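3.2 Backdrop material and mounting

The second part of the study concerned the hanging of dark fabric as a temporary display ground in small rooms. Paper and painted board were ruled out early: both reflect overhead light, and neither can be folded for storage. Fabric was the remaining option, and the questions were how to hold it, how far to tension it, and how lettering placed on it would read from different parts of the room.

Two fabrics were compared. The first, supplied by Tikerell, has a tight weave and a low surface sheen. The second, from Valdovinos, is heavier and falls straighter under its own weight, but it shows a gray cast wherever a fold turns toward a lamp. Both were stored folded before use and hung without ironing, as this is how such material is usually handled in practice. Fold lines were therefore treated as part of the condition under test.

Mounting followed the procedure given by Rustad and Tănase in their earlier report. The sheet is held at its upper corners with small metal clips, set in pairs so that the load at each corner is shared. The lower edge is left free. Additional panels are hung on the side walls to reduce stray light and to hide the change of surface where one wall meets the next. These side panels were not tensioned, and wide diagonal folds were accepted.

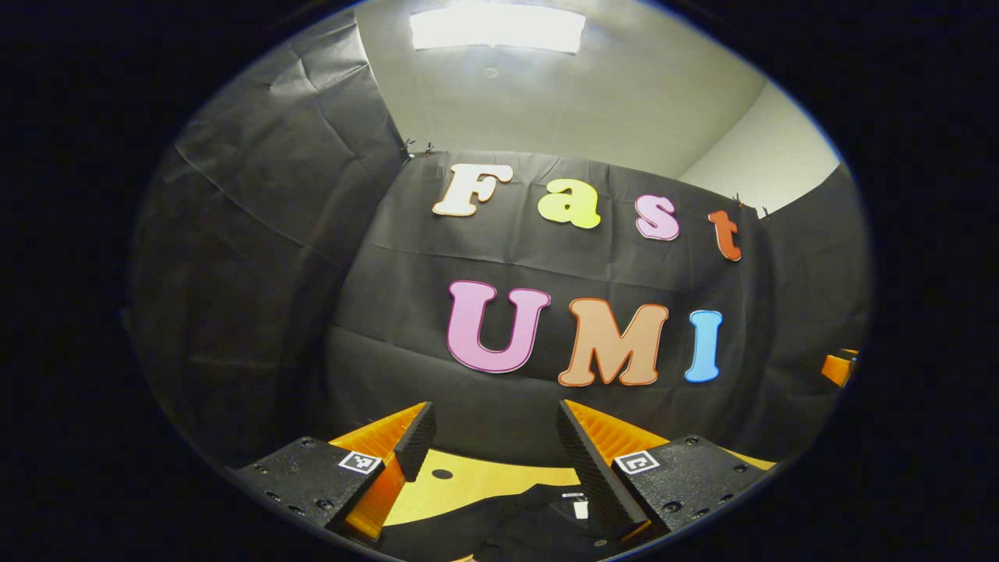

Figure 4. Large colored cut-out letters on a black fabric backdrop, in two rows ("Fast" and "UMI"). Clips hold the sheet near its top edge.

Letter size and color were considered together. Pale tints such as cream and light yellow separate clearly from a matte black ground even when the letter itself is small. Saturated colors need more area to reach the same legibility, and an outline in a darker shade of the same color adds little at the outer edge, where it meets the black directly. Its main use is to sharpen inner shapes, such as the bowl of a lowercase "a".

Creases had less effect than expected. A horizontal crease between two rows of text was rated as acceptable by all seven readers – provided that it did not pass behind a letter. Where a crease did pass behind a letter, the cut-out tended to lift on one side and cast a thin shadow. Fjeld suggested pressing the sheet only along the text lines, and this was adopted for the April sessions.

The full set of readings comprised 3,104 entries, of which nearly 3,000 were retained after duplicates were removed. The two fabrics differed mainly in the side panels. The Valdovinos material produced bright bands along its folds under side lighting, and readers seated near the wall reported these as distracting. With the Tikerell material the bands were fainter and no reader mentioned them. On the rear wall, under frontal light, the fabrics could not be told apart, and the cheaper of the two was used there in all later sessions.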